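Miltport households will be able to borrow repair tools free of charge from Monday, when a lending counter opens at the library on Lambrechts Road.

The counter holds 602 items, from sewing kits to hedge shears, and will open three afternoons a week. Library card holders can take up to four things at a time and keep them for a fortnight. Late returns will cost 60p a day.

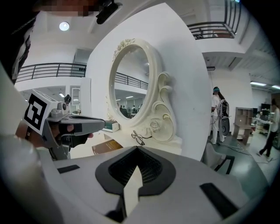
*A gloved hand at work over a white desk.*

Walid Saliba, who runs the library, said the idea came from readers returning DIY books. "They had the instructions but no drill," he said. "Most people need one twice a year."

The town council has put in £1,208 towards shelving and safety checks. Larger items - ladders, tile cutters and the carpet cleaner - must be booked by phone the day before.

Cameron Lindsay will teach a basic mending class in the upstairs room later in January. It has 34 places, and names are being taken at the front desk.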